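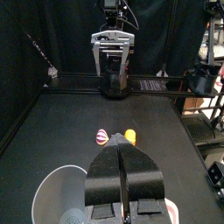
Toy table notes – small veg, cup, pink tray

26 Dec 2024

Quiet day, so I gave the whole of it to the toy table and enjoyed it enormously. I've been wanting to get the little play-food set written up properly since May, when Jozef Van der Linden first cleared a shelf for it, and now there's a good start at last.

The stars are the striped one and the pumpkin. I still can't decide whether the striped one is meant to be an onion or a bulb of garlic (Henok says onion, and the label on the Pondton box is no help at all), so I've put it in the book as "striped bulb". Its colour is a puzzle too. I'd call it pink and white, Henok calls it purple and cream, and we're both right depending on where you stand. I love it either way. It looks wonderful on black!

The pumpkin is orange, small, and easy to lose behind anything bigger. The bright yellow toy is the most cheerful thing we own and needs a proper name in the book before somebody makes one up.

Then the tray. Pink, shallow, rounded corners, low rim all the way round. I had it lying at a slant to the left of the grey cup with only a strip of table between them, and I like that arrangement very much. A low dish beside a tall cup gives you two quite different places to put a thing, and a small toy looks a different size in each.

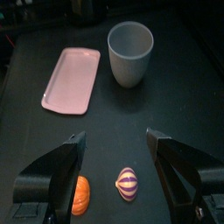 Henok Habte wants to try the tray square to the table edge as well, which is fair, though I think he just likes things straight. We'll do both. I've pencilled in 37 layouts for the small veg alone and 77 if we bring in the Drurnville box, and I'd happily do every one of them.

Cup notes: plain, no handle, narrower at the base. Good shape. I'd like a second in a darker colour for comparison, and Nernuvex have them on page 2 of their list, so I'll ask.

Table top: the black shows scuffs and picks up reflections when the lamp is high. Wipe with the soft cloth only, please. The black cloth walls make such a difference to the colours – everything small just sings against them. Check the clamps along the back edge before starting, and look at the two crossed cords while you're there.

To do: name the yellow one. Sort the Drurnville box. Coffee (we're down to the last of the Zoëga).

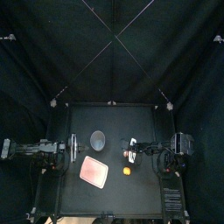
Workshop notebook, p. 847

Carrying on from the last page. Jozef read the above over my shoulder and votes garlic, so that's one each and I'm keeping "striped bulb". He also thinks the pumpkin should have a go in the tray on its own before anything joins it. Lovely idea, first thing next session.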